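Talk notes: soup for a crowd
Food evening, November. Keep it to 12 minutes.

1. Opening
Thank Renata Núñez for having me. Say I've cooked lentil soup at the Lelavden lunch club for 11 years, and most of my mistakes were with salt.
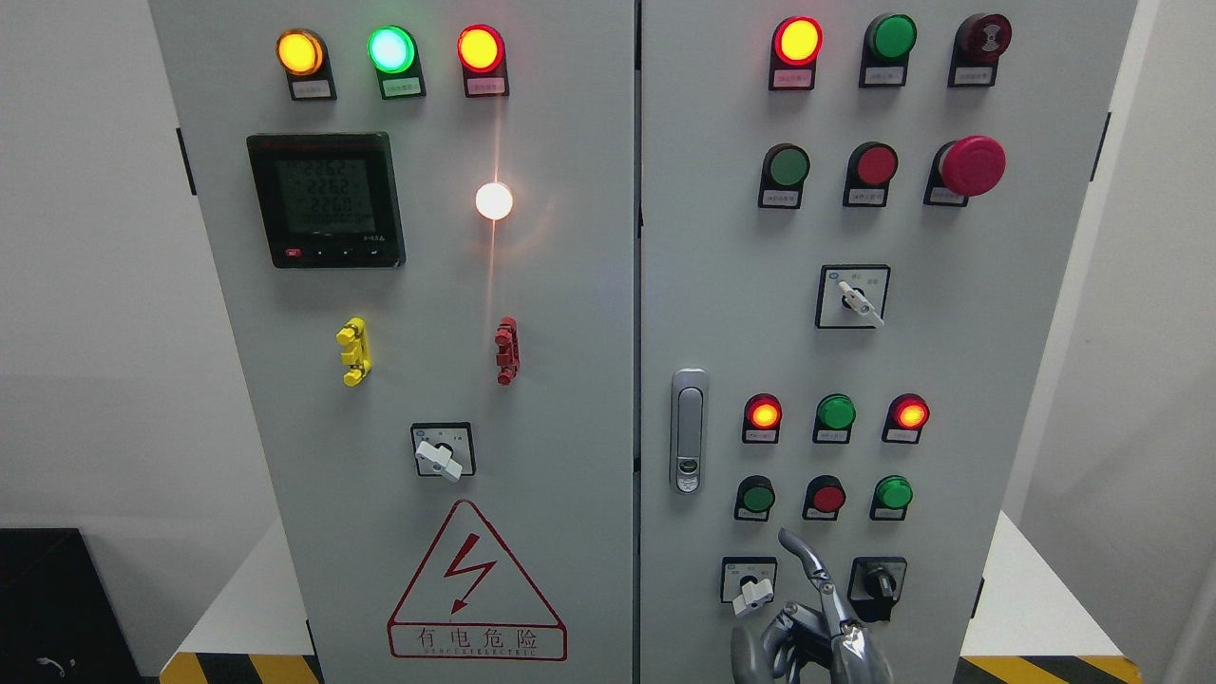 Salt half at the start, half at the end. The pot loses water as it simmers, so a soup that tastes right at noon can be too salty by one.

2. Onions
Cook them slowly in oil, lid on, until soft and sweet. Don't brown them for this soup. Dinesh Kotian adds cumin at this stage and I've copied him.
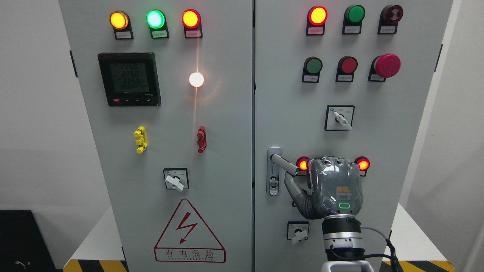 Red lentils go in next, no soaking. Brown ones hold their shape but take longer. Ask who prefers which.
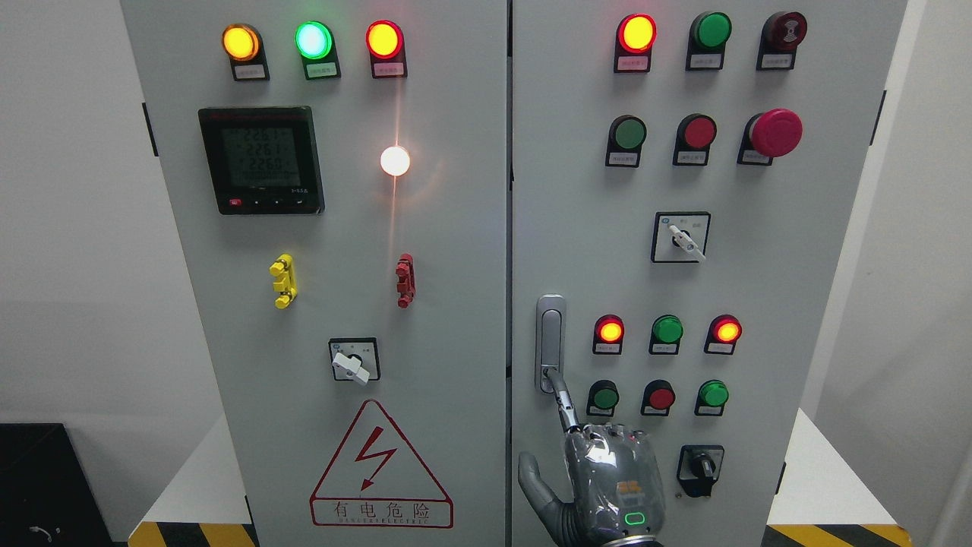 3. Bread and toppings
Thick slices, toasted late. Lemon on the table, plain yogurt in 2 bowls. 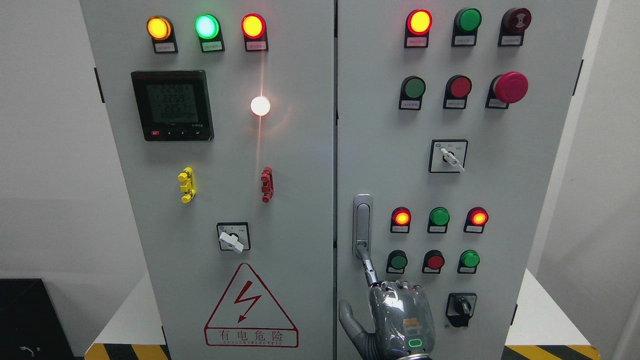 Mention Constanza Aravena's chili oil and pass the jar along. Leftovers thicken overnight, so loosen with hot water and taste again. Then questions.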